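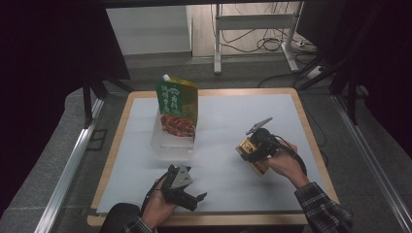 Head view during an episode: food pouch in the clear container, both handheld grippers over the table.

Re: [nandero-users] Left and right gripper poses drifting apart in replay

Hello Vlasta, and hello everybody else who has been following along,

Thank you so much for the careful write-up, and my apologies for sitting on it as long as I did. I wanted to go through your log properly before answering, and then August got away from me, as it does every year.

Vlasta Hodžić wrote:
> When I replay our two-handed episodes in Sketlow, the left gripper
> looks fine against the head camera, but the right one slides away
> from its own image as the episode goes on. At the start the overlay
> sits right on it. By the end it is 19 mm off. I have redone the
> hand-eye calibration twice and it makes no difference at all. Is
> this the pose filter, or have I set something up wrong? Also, the
> container our pouch sits in is transparent and the depth there is
> full of holes. Should I be masking it out?

I don't think you have set anything up wrong, and I'm fairly sure it isn't the calibration either. A bad hand-eye transform would give you an offset from the very first sample, and yours starts at zero and grows. When I see growth like that I go looking at clocks before I look at anything geometric (I learned this the slow way, over most of a winter, with a perfectly good calibration that I kept throwing out and redoing).

What I found in your log is that the left stream carries device timestamps and the right one carries host arrival timestamps. Nandero accepts both without complaint, and I do consider that a bug on our side. The pose filter then resamples everything to 500 Hz as if the two streams shared a clock. They don't, so the lag on the right side builds up a little with every buffer, and on a reaching motion a lag looks just like a position error. You can check this for yourself: find a stretch where the right hand is holding still, and the overlay should settle back onto the gripper. If it doesn't, please shout, because then I am wrong and we need to start over!

For the fix, put this in the session config for both devices:

 stamp_source: device
 resample: after_align
 align_window: 1000

The window is in samples, so 1,000 gives the aligner 2 seconds to work with at your rate. I would not go much shorter than that. With a very short window it latches onto whatever small motion it finds first, and you get a lovely confident answer that is wrong. You will need to rerun the alignment on the raw logs. The exported episodes have already been resampled and there is no getting the original stamps back out of them, I'm sorry to say.

On the container: please don't mask the whole thing. The printed front of the pouch gives Drumis plenty of texture to track, and if you mask the box you throw that away as well. What has worked well for me is to leave the color image alone and mark only the depth inside the container region as unknown. Unknown is the important word there. If you fill the holes with zeros, the planner reads them as surfaces right up against the lens and will refuse to go anywhere near the pouch. The Rustad branch has a switch for it, depth_holes: unknown, and I hope to move it over to main once I have written a test that I'm not embarrassed by.

One more small thing while I was in there. The two gripper bodies in your setup look quite different from each other, and your config loads the same mesh for both. It won't cause drift, but it does make the overlay harder to judge by eye on one side, so give each its own mesh when you have a quiet hour.

Would you send me the raw log from one more episode after the change, ideally one with a good long pause in the middle? I'd like to keep it as a regression case if you don't mind it living in the public test data. A patch that rejects mixed stamp sources at load time is half written, and I'll post it to this list for review.

All the best, and thanks again for being so patient with me,
Torbjørn Løken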